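teleop thread, part 5. back on the leader arm all morning, teaching it to pick fruit off a cutting board. shoulders are toast

139 demos so far. tossed 17 where I rushed the close – the policy copies every twitch, so slow hands pelase

Tsutomu Noguchi drives with his eyes on the wrist view only. tried it. hard for ten minutes, then way smoother

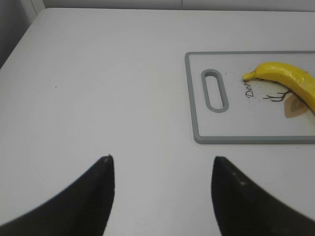
**#teleop / banana on the board**

fingers open, board up and to the right. stem end first or the middle? still argueing. goal is 800 by December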